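3.2 Collecting the demonstrations

The pick-and-place set was recorded at the Varnby laboratory between April and the end of term. It holds 121 demonstrations across 11 tasks, all given by teleoperation. Five were discarded after review -- in each the operator had paused long enough for the policy to learn the pause.
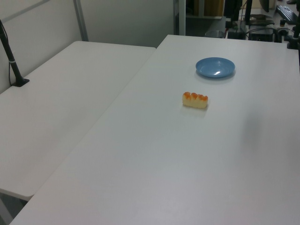 Start positions were varied by hand between demonstrations. Our first attempt used marked positions, and the trained policy simply went to the marks. For the later sessions the operator placed both objects freely, keeping a clear gap between them. With the toy cake slice lying flat and the blue plate a short distance off, the fixed camera has both in view before the arm enters. Glare near the centre of the plate was left uncorrected, as the same lights would be on during testing.

3.3 Labelling

Each demonstration carries one written instruction and a success flag. Flags were set from the last recorded image only.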